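Matach Library Opens Sewing and Repair Room on Saturday

The public library in Matach will open a repair room this Saturday at 10 in the morning. Residents can bring torn clothes, lamps that do not work, loose chair legs and other small things from the home, and fix them at shared tables with tools that belong to the library. Entry is free and a library card is not needed for the first visit.

The room is on the ground floor, behind the children's section, where the old newspaper archive was kept until last winter. The archive is now in the basement and can still be read on request. The town paid for new lights and for the electric work, and the firm Fisteo gave two sewing machines and a box of hand tools.

According to the library, the idea came from a survey that was left at the front desk during the spring. The library received 351 answers, and 83 of them asked for a place to repair things. A longer opening time in the evening was the only wish that was more popular. That wish is still under discussion with the town, and a decision is expected in September.
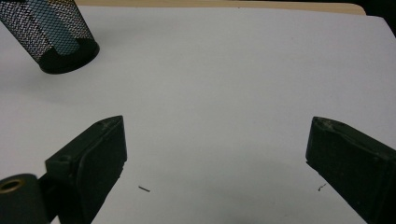

What visitors can bring

The rule is simple: if one person can carry it through the door, it can be repaired in the room. Clothes, bags, toys, small kitchen machines and radios are all welcome. Microwave ovens are not accepted, and also not anything that runs on gas. Bicycles should go to the workshop on Arthur Street, which has a proper stand and opens on the same day.

Every visitor gets a place at a table for one hour. If there is no line, the hour can be made longer. Thread, needles, glue and common screws are free. Special parts, for example a new zipper or a switch for a lamp, must be bought before the visit. The library has a list at the desk with shops in the town that sell them.

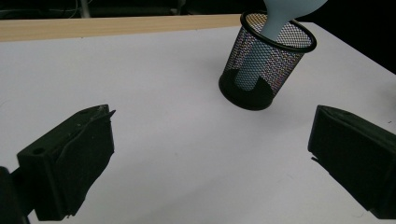

For the first months the room can receive 100 visitors per week, and the library asks people to book a place by phone or at the desk. Walk-in visitors will be taken when a table is free. Children under 12 can come with an adult, and the sewing machines may be used only after a short lesson, given at the start of every hour.

The lessons are in simple steps: how to put in the thread, how to sew a straight line and how to stop the machine safely. Those who already sew at home can show this on a small piece of cloth and begin at once.

Similar rooms in the region

Matach is not the first town here to try this. In Florkow a repair evening has been held in the school kitchen for two winters. It began with clothes only, and later came the lamps and radios. The evening there is so full that people often wait for three weeks to get a place, and for this reason Matach chose to have a room that stays open all year.
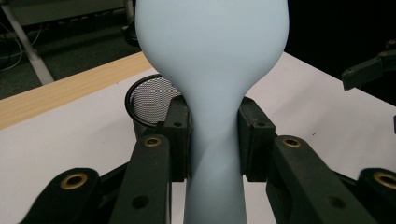 One resident of Florkow, who comes to the evenings with her sewing, said she is glad that the neighbor town will have its own room, but she hopes that Matach will not forget the older people who cannot come in the morning. Most of her friends, she said, need a ride from their children, and the children are free only after work. She also asked for chairs with a back, because an hour on a stool is long.

The library answers that the room has both chairs and stools. Afternoon hours are planned from the second week, and the last places will be from 5 to 6 in the evening. A later time is possible only if the whole building gets longer hours, so it depends on the same decision in September.

Not all people in the town are happy with the plan. Some readers have written to the library that they miss the quiet corner with the newspapers. The daily papers are still on the ground floor — now next to the front window — but there are fewer seats than before. The library says it has ordered four more armchairs for this place.

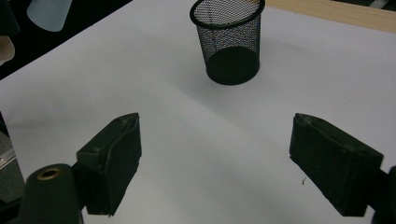 The cost of the room will be looked at again after one year. Until then the town pays for the electricity and for one worker who is present during all opening hours. Visitors who want to help can leave thread, buttons and clean cloth in the box near the entrance. Broken machines should not be left there, as the library has no space to store them.

On the opening day there will be coffee and cake in the hall until noon. The first sewing lesson begins at 10:30 and the second at 11:30. Places for both can be booked at the front desk until the evening before.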